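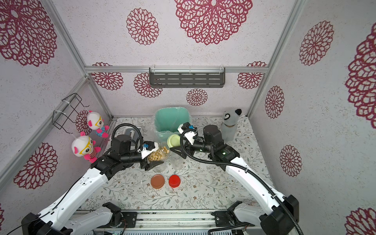 Brova enclosed workcell with patterned wall covering. Two arms, glass jars and lids, chickpea transfer task.

Brova Two-Arm Enclosed Workcell

Product overview

The Brova workcell is a benchtop enclosure for two light robot arms working side by side on small household tasks: opening and closing containers, moving dry goods between jars, sorting, wiping and placing. It has three walls and an open front. The corner posts and rails are aluminum extrusion, and both arms stand at the front on a metal mounting rail and reach inward over the table surface.

The unit is supplied for laboratories and test rooms that need to repeat the same task under recorded conditions. It is sold with a written setup standard, document K-11, and the rest of this page deals mainly with that standard and what it asks of the owner.

What is included

Extrusion frame, three wall panels, table panel
Front mounting rail for two arms
Rear accessory rail with slotted bracket and clips
Replaceable wall and table coverings, matched to one setup code
Pridance stop button with 3 m cable
Printed copy of K-11 and a pad of setup sheets

Arms, grippers, controllers and task objects are not included. The mounting rail accepts arms with the Kurkska base pattern. Adapter plates for other patterns are made to order.

Safety requirements before first use

A workcell with an open front is not a guard. The walls keep objects in and define the background, but they do not stop a person from reaching into the path of an arm. The owner must carry out a risk assessment of the complete installation, including the arms, the grippers, the objects handled and the room. ISO 12100 sets out the general method. Requirements for industrial robots and their integration are given in ISO 10218, parts 1 and 2. Local rules apply in addition and take priority over anything on this page.

The following points are conditions of supply.

1. The stop button must be fixed within reach of the operator's normal position. It must not be left loose on the table or hung inside the enclosure.

2. The stop must act on both arms together. Wiring one button per arm is not accepted.

3. Power-up is done with the table clear of hands and with both arms in the rest position. If an arm was left holding an object, support the object before restoring or removing power.

4. Exposed boards and wiring near the base of the arms must be kept free of liquid and loose material. Where the task involves pouring, fit the drip cover (order code 18-D) over the front rail first.

5. Hands stay out of the workspace while either arm is enabled. Resetting objects between runs counts as entering the workspace.

Glass and dry goods

Glass jars are permitted under K-11 with limits. Inspect the rim and base of each jar at the start of a session and remove any jar with a chip or a crack. Gripping force is set on an empty jar and then confirmed on a filled one at a height of no more than two fingers above the table. Do not set force by squeezing until the jar stops slipping.

Dry goods should be large enough to see and to pick up by hand. Chickpeas, dried beans and large pasta are suitable. Flour, fine salt and ground spices are not, as they travel into joints and cable sleeves. Any material that leaves the jar is cleared before the next run, including pieces under the front rail. Food used in a workcell is test material and must be marked as such when stored. It does not go back to a kitchen.

Lids are recorded as separate objects. A lid belongs to a jar by number, marked on the inner face, and the pair is kept together for the life of the task. Start positions for lids are written on the setup sheet even when the task does not call for closing the jar.

Walls, coverings and background objects

K-11 treats the background as part of the test condition. A change of wall covering is a change of setup and needs a new setup code. Coverings with large printed motifs are allowed, and so are printed table surfaces, provided that the print is flat, matt and without raised edges that could catch a fingertip or a jar base.

Household items may stand in the workcell or hang on its walls as background. These include bins, tissue boxes, soft toys and wire racks. The rules for them are short:

Hanging items are tied, not hooked. A cable tie with the tail trimmed is enough for light items.
No hanging item may enter the swept volume of either arm, including its cable loop.
Standing items are placed at the rear and must stay upright if the table is knocked.
Bin liners are folded down over the rim with no free edge toward the arms.
Paper scraps and packaging are either listed on the setup sheet or removed.

Soft toys are the usual cause of failed inspections. A toy that swings when the frame is tapped is too long on its tie.

Cable routing

Arm cables run in corrugated sleeve from base to wrist, with enough slack for full wrist rotation and no more. Check the loop at the wrist with the arm folded, extended and crossed toward the other arm. The third position is the one most often missed - with two arms sharing one table, the loop on one can be caught by the elbow of the other. Sleeves are replaced when a rib splits. Tape is not a repair.

Inspection intervals

Each session: stop button, jar condition, loose items, table covering flat at the corners.
Every 2 weeks: frame fasteners, rail clamps, cable sleeves, ties on hanging items.
Every 11 weeks: full check against K-11, with force settings measured again and the result entered on the setup sheet.
After any collision: treat as a full check before the next run, whether or not damage can be seen.

Records

Each setup sheet carries the setup code, the covering codes, the list of objects with start positions, the force settings and the initials of the person who made the check. Sheets are kept for as long as the results that depend on them. An electronic copy is acceptable if later edits can be traced.

Revision notes

The current issue of K-11 replaces the February issue. The section on dry goods is new. The limit on standing items at the front of the table has been withdrawn and replaced by the rear placement rule. Owners of units delivered with the earlier issue can use either text until 21st November, after which only the current issue is supported.

Ordering

Workcell, complete: BW-2
Wall covering set, three panels: BW-2W
Table covering: BW-2T
Front rail drip cover: 18-D
Pridance stop button, spare: P-3

Frames are shipped flat and assembled on site with the hex keys supplied. Installation and first inspection can be booked through Evangelista, who also hold spare coverings. Please give the setup code when ordering a replacement covering, as prints with similar names differ in scale.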